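Quality rules for folding episodes: what counts as a reject?

rudby_ops
Draft rule 4 for the two-arm cloth station: an episode is rejected if the idle arm crosses the center of the table while the other arm holds fabric.
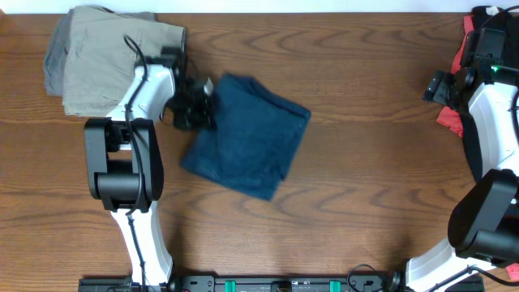 Nisha Malhotra
Rule 4 is too strict. We ran it on the February set and lost 824 episodes out of 3,037. Most had no contact between arms. Reject on contact or on clearance under 13 mm.

kuroda_fan
Clearance from what, joint encoders? Those don't include cable slack. I would keep the center line.

Nisha Malhotra
Add a cable margin to the collision model. Prillik does this already.

rudby_ops
Prillik has one cell. We have operators at two sites and they need a rule they can apply by eye.

tmk_cendura
Agree with rudby_ops for operators, agree with Nisha for the post-check. Write two rules. Also define "holds": gripper closed, or cloth off the table? Our reviewers split on that.

rudby_ops
Gripper closed on fabric, lifted or not. Will revise 4 into 4a (operator) and 4b (post-check). Margin value still open, send numbers if you have them.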